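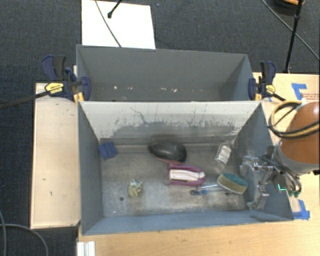

4 min read

The two grey bins

Mar 18, 2025

I have been meaning to sort the odds and ends since December, and at the weekend I finally made a start. I don't mean the big cupboards. I mean the small stuff that has no home, which in my case had been living in a cardboard box, two carrier bags and the drawer under the kettle.

The system is two grey bins side by side. Everything without a home goes in the front one. The rear one is for whatever I decide to keep, and it stays empty until I have decided. I set them out side by side to work from, and my knees have let me know about it.

The bins came from a clearance place on the Skakthorpe road, and they were not new when I got them. The front one is badly scratched up the far wall, and the floor of it has brown stains that I have tried to shift with washing-up liquid, bicarb and a stiff brush. There is a small round hole in the bottom as well. I thought about returning it, but they had given me the pair for the price of one and I would only have put something else in its place. They are the right size and the sides slope outwards, so you can get both hands in.

I did the first lot in batches. If I tip a whole bag out at once I get fed up and put it all back in the bag, so now I take a few things, deal with them and go back for more. A kitchen timer set for 21 minutes helps. I can put up with most jobs for that long.

The sponge was the easiest decision. It is one of the oval ones, green on top and a yellowish tan at the side, and I use them for the bath and the outside tap. It went under the sink with the others. I buy them in packs from the market at Pramusville and then can't find them, so I buy more.

The clear plastic bottle took longer. It has a white label with printing so small that I gave up on it. My rule now is that if I can't say what a bottle is for, it doesn't go back in a cupboard. I rinsed it out and put it in the recycling, and wrote "small bottles" on the shopping list in case I turn out to need one.

The slim tool with the blue and dark handle is staying. I have used it for all sorts over the years, mostly for getting into awkward corners, and every time I tidy it ends up somewhere different. It now lives in the top drawer of the Setwood unit in the hall, on the left, with the tape measure and the spare keys. I am writing that down so I can look it up.

The purple and white thing and the shiny black one next to it went into a separate bag. I keep a bag for anything I'm unsure of and write the month on it. If I haven't gone looking for a thing by the time I next clear out, it goes to the charity shop. The blue block went in too. I do this with more things than I should, and I know some people would say the bag is only another drawer. It has worked so far. The last one went off to the shop with hardly anything taken back out of it.

What I have learned about my own habits is that I keep small things because they are small. A broken chair annoys me every day until I get rid of it. Something the size of my hand can sit in a drawer for years and never get in the way, and then there are two carrier bags of it.

A few notes for anyone trying the same thing.

Wipe the empty bin before you start. Mine had bits in the bottom and I kept thinking I had missed something.

Don't start with photographs, letters or anything to do with the family. Start under the sink.

Have the rubbish bag open and standing up before you sit down on the floor.

Put things away as you decide on them. I left a pile on the stairs the first evening and had to go through the whole lot again the next day.

I still have the second carrier bag to do, and the drawer. After that it is the shelf in the Bensaid Street lock-up, where the paint tins are. I have not been in there since before Christmas and the padlock was stiff even then, so I will take some oil with me. If the weather holds I'll go on Saturday morning, and I'll put up a list of what is left in case anybody local wants any of the paint. It is mostly white.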